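Marker cubes on hand-held grippers keep losing tracking, need advice
Forum: Home and Shared Workshop Builds

plonerbench
Hello all. I am building a pair of hand-held grippers in our shared workshop in Jasville. You hold one in each hand, you do a small task on the table, and the camera above records where the grippers go. Later my little arm should repeat the movement. Each gripper has a cube at the base with square codes on the faces, so the camera can find the position.

My problem: the tracking is fine for slow moves, but when I turn the wrist to pull something upward, the left cube disappears for a moment. Then it comes back with a jump. In the last session I recorded 48 tries and I had to throw away 31. This is too much, I think.

I already changed the exposure two times. The cubes are printed in white and the codes are paper stickers. Should I make bigger cubes, or is the fault in another place?

daza_tom
Bigger cubes. I had the same thing, my first ones were tiny and the codes turned to mush as soon as I moved.

skavano
I would not print anything yet. Before that, find out if the code is blurred or if it is hidden. Save the pictures from the bad moments and look at them with your own eyes. If the squares look smeared, it is light and exposure. If you see only half a face, it is your sleeve or your thumb, and a bigger cube will only make the gripper heavy.

daza_tom
A bigger cube is harder to hide too. It helps in both cases.

skavano
It helps a little in both cases and it solves none of them. Also the weight is behind the hand, so the wrist gets tired, and tired people make bad recordings. I tried it with 75 mm and went back.

plonerbench
Thank you both. I looked at the bad moments last night, it took me until after eleven. Most of them are not blurred. The face is turned away, and the second face is at such a flat angle that the software refuses it. So skavano is right for my case, but I understand also the other opinion.

A few are different. The code is sharp, I can see it very well, but it has a gray shine over one corner.

Hepburn S
Glossy stickers? Print them on matte paper, or sand them very lightly if they are laminated. And move the table or the lamp. A shiny white table is a mirror if the light comes in low.

(Sheena here, I look after the electronics corner in another makerspace. We fought with this all December.)

plonerbench
Hello Sheena, they are laminated, yes. I was so proud of the laminating. I will try matte.

rustyferrule
Am I the only one who thinks the cubes are the wrong idea? Put a small camera on each gripper and let it look at the room. Then you have no problem with hidden faces.

skavano
Then you have other problems. White walls, people walking around, drift. For a home build with one table I would stay with cubes.

rustyferrule
Drift is not so terrible if the task is short. How long is one try?

plonerbench
Over 6 seconds, not much more. I would like to try your way later, but I have no money for two more cameras now.

Here is from Monday, with the tissue task. My friend is at the table and I was watching the numbers.

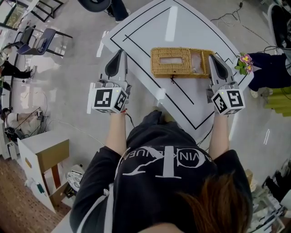
The tissue box between both grippers. Look at the bright stripe on the far part of the table.

Hepburn S
Well, there is your shine. It goes right across the far side. I would turn the table by a quarter, or hang a cloth on the side where the light comes in, and test again before you touch the software.

Is the green light on the right cube yours? If it sits on the same face as a code, keep it small or cover it when you record.

plonerbench
Yes, it only tells me that the power is on. I can put a piece of tape on it.

daza_tom
The black lines on the table, are they for the tracking or only for placing things?

plonerbench
Only for placing. I start with the object inside the rectangle, so that the tries are similar. The tracking does not use them.

skavano
What about the cable on the left one? It comes down beside the arm. If it pulls at the gripper when your friend turns the wrist, you could get the strange angle from there. Make a loop and fix it to the forearm with a soft strap.

daza_tom
Ok, on the cable I agree with him. I still say bigger cubes.

plonerbench
I did not think about the cable. The left is also the one with more lost moments, so it is worth a test. I will do the cable first, alone, then matte stickers, then the cloth. If I change all together I will not know which one helped.

rustyferrule
Sensible. Post the numbers when you have them, also if they are bad.

plonerbench
I will. The matte paper is already ordered, and the strap I can sew from an old backpack.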